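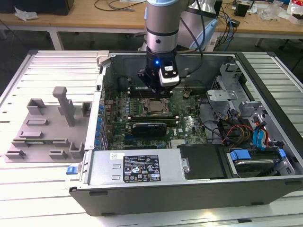
Side panel off, lying on its side. Memory slots are up by the gripper.

Re: old tower, more RAM or the dump?

yogesh_s
Picked this up for 30 bucks. Green board, black graphics card, blue drive latches. It takes all of Monday morning to open a spreadsheet. Thinking of adding 2 sticks of memory. Dumb idea?

tiwari_renu
Not dumb. Cheap. Different thing. Check what the board takes before you buy, I have a drawer full of the wrong kind.
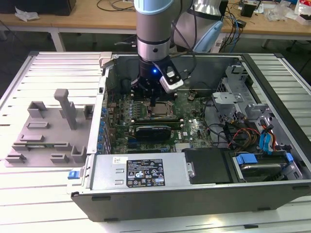
yogesh_s
Also wondering if the power supply should go while I'm in there. Cloltar wants 849 for a whole new machine, so I've got some room.

DPal173
Leave the power supply alone. Swap the hard drive for an SSD, that's your spreadsheet problem right there. RAM won't do squat.

tiwari_renu
Disagree. You haven't asked how much he's got now.

DPal173
I don't need to. I can hear that drive from Wendov.

yogesh_s
So, both?

tiwari_renu
Fine, both. Unplug it first.
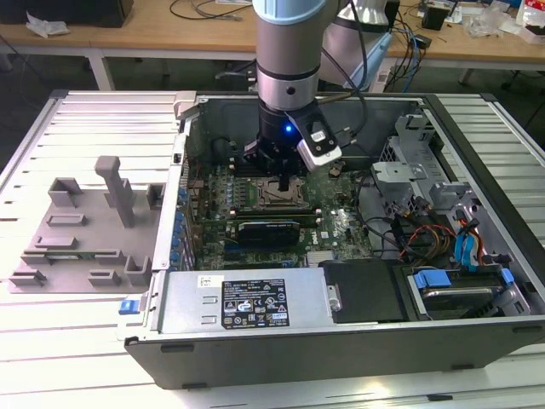 Re: Re: which way does the drive tray come out

dinesh_p
Squeeze the blue bits and pull. If it fights you, check the cables.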